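Preparing Household Recycling for Kerbside Collection
Resident Guide, Potport Waste and Resource Services
Updated April 2026

This guide sets out how residents of Potport, Hafstein and the Dritden foreshore should sort, prepare and present recycling. It applies to houses, townhouses and units with individual bins. Residents of apartment buildings with shared bins should follow the signage in their bin room, which takes precedence over this page.

Before you start

You will need your yellow-lidded bin, a container for use indoors and your collection calendar. Calendars are delivered each December. Replacement copies are held at the service desk and at both branch libraries.

Step 1. Set up an indoor container

Choose a container that is easy to rinse and keep it near the place where most packaging is opened. Do not line it with a plastic bag. Bagged recycling cannot be opened safely at the sorting facility and is sent to landfill, whatever it contains. If you prefer a liner, use a paper bag and tip the contents out when you reach the kerbside bin.

Step 2. Empty and rinse

Drink containers, jars and tins should be empty. A quick rinse in used dishwater is sufficient, and labels may be left on. Food trays with baked-on residue should be wiped out or placed in the general waste.

Step 3. Separate by material where required

Most items may be placed in the yellow-lidded bin together. The following points cause the greatest number of enquiries.

Aluminium and steel cans are accepted. Leave aluminium cans uncrushed where space allows, as flattened cans may be sorted with paper.

Cardboard cartons should be flattened. Remove any inner plastic bag or foam insert first. Cartons with a foil or wax lining are not accepted at present and should go in the general waste.

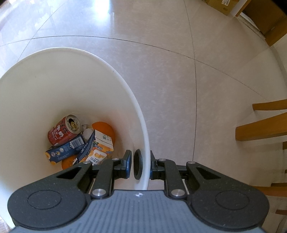

Can drink containers be returned for a refund instead of going in the yellow-lidded bin?

Eligible containers may be taken to the Giso depot during opening hours, where the refund is paid by voucher or bank transfer. The refund mark must be legible, and containers bought overseas are generally not eligible. Ineligible containers made of an accepted material may still be placed in the kerbside bin.

Step 4. Remove items that do not belong

Batteries, gas cylinders, clothing, nappies and garden hoses must not be placed in any recycling bin. Batteries in particular have caused fires in collection vehicles. Tape the terminals and take them to the drop-off point at the Giso depot. Soft plastics are accepted there on the first Saturday of the month only.

Step 5. Present the bin

Place the bin on the kerb the evening before collection, with the wheels facing the house and the lid fully closed. Leave 44 centimetres between bins and keep them clear of parked cars, trees and low branches. Bins should be brought in within 11 hours of collection. A bin with an open lid may not be emptied.

If your bin is not collected

Check for a tag on the handle. A tag indicates that the driver found unaccepted material, and the reason will be marked on it. Remove the items concerned and present the bin again on the next scheduled day. After 3 tags in one calendar year, the service will contact the household by letter to arrange a visit.

Where there is no tag, report the missed collection by 9 am on the following business day.

Enquiries about this guide should be directed to Upendo Langat, Resource Recovery Officer, through the service desk.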